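Shortening a Roller Shade to Fit an Inside Mount

Updated 8th December

A roller shade that is too wide for the window opening can be cut down at home, provided the tube is aluminum or cardboard and the fabric is not laminated to a side track. The steps below were written for the Vestance clutch-operated shade, but the parts on a Rudd or Lusedau shade go together in the same order. Spring-loaded shades are not covered.

Tools

Tape measure, pencil, long straightedge, fine-tooth hacksaw, miter box, utility knife with a new blade, masking tape, metal file.

Measuring

Measure the width of the opening at the top, the middle and the bottom. Write down the smallest of the three in millimeters. The Vestance brackets and end pins take up 9 mm in total, so subtract 9 from the smallest width to get the tube length. The fabric is cut 2 mm shorter than the tube.

If the top and bottom widths differ by more than 6 mm, use an outside mount. A shade cut to the narrow point will leave a visible strip of light at the wide one. 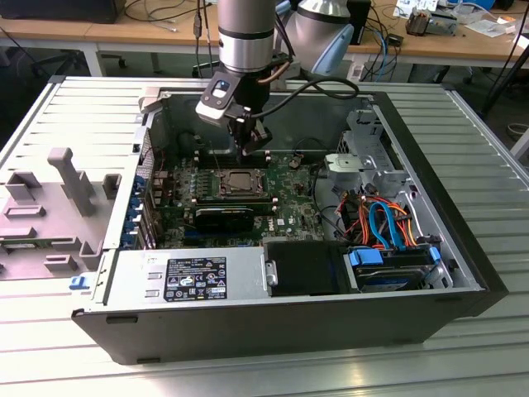 Removing the hardware

Pull the clutch out of one end of the tube and the idle end out of the other. Both are a push fit. If the clutch is tight, turn it slightly while pulling and do not pry against the tube edge — a dented tube will not seat the clutch again. Slide the bottom rail out of its pocket and set it aside.

Cutting the tube

Unroll the fabric completely and peel it from the adhesive strip. Mark the tube at the idle end, never at the clutch end, as the clutch end has a notch that locates the drive. Wrap masking tape over the mark, redraw the line on the tape, and cut in the miter box. File the inside edge until the idle end slides in by hand.

Cut the bottom rail to the width of the fabric.

Cutting the fabric

Lay the fabric flat, face down. Mark the new width every 300 mm down the full drop and join the marks with the straightedge. Cut with light pressure in one pass. Blackout fabric may need a second pass. Do not use scissors on woven fabric.

Reassembly

Draw a line along the tube, parallel to its axis, and apply new double-sided tape to it. Press the top edge of the fabric down from the center outward. Refit the bottom rail, the clutch and the idle end, then roll the shade up by hand and hang it.

Run it up and down three times. If the fabric drifts to one side, lower it fully and stick a short piece of masking tape to the bare tube on the side it needs to move toward. Add a second layer if the drift continues.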